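About Kadora Workshop

Kadora is a shared workshop for people who build small robots and automated fixtures in their spare time. Oksana Boiko opened it in a former print shop on Symonenko Street, with a drill press, a bench power supply and a lease she expected to give up within the year. The workshop now has 100 members. Most have day jobs unrelated to machinery.

What we build

The main shared project is Stoltis, a tabletop arm intended for sorting and handling light parts at home. The current version is the second. The first used hobby servos throughout and had too much play at the elbow to repeat a position reliably. The second uses stepper motors with belt reduction on the lower joints and keeps servos only at the wrist, where the load is low. Drawings, wiring diagrams and firmware are kept on the workshop server and may be copied by any member.

Somlow is the control software. It runs on an ordinary desktop computer, reads the wrist camera and sends joint targets to the motor boards over a serial link. Calibration is still manual and takes most of an evening.

The work surface

Stoltis is tested on wood. A plain matte board would be easier for the vision code, but members intend to use the arm on kitchen tables and desks, so the test surface should resemble one. Figured grain produces false edges, and the detector has to learn to ignore them. Clear plastic is the other difficult case — the grain shows straight through it, and often only the rim gives a usable outline.
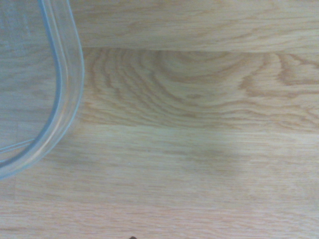
Membership

Members pay monthly and receive a key, a shelf and use of all tools after an induction. The laser cutter requires a separate induction. Projects left on the benches overnight must carry a name and a contact number. Batteries are charged only in the metal cabinet by the rear door.

New applications are reviewed in June. Anyone who wants to look around first can come to the next open evening on Thu 30 April. The arm will be running if the replacement belt has arrived.

Contact

Write to Oksana Boiko at the workshop, or leave a note in the box at the Symonenko Street entrance. Deliveries go to the rear door — the front step is too narrow for a pallet.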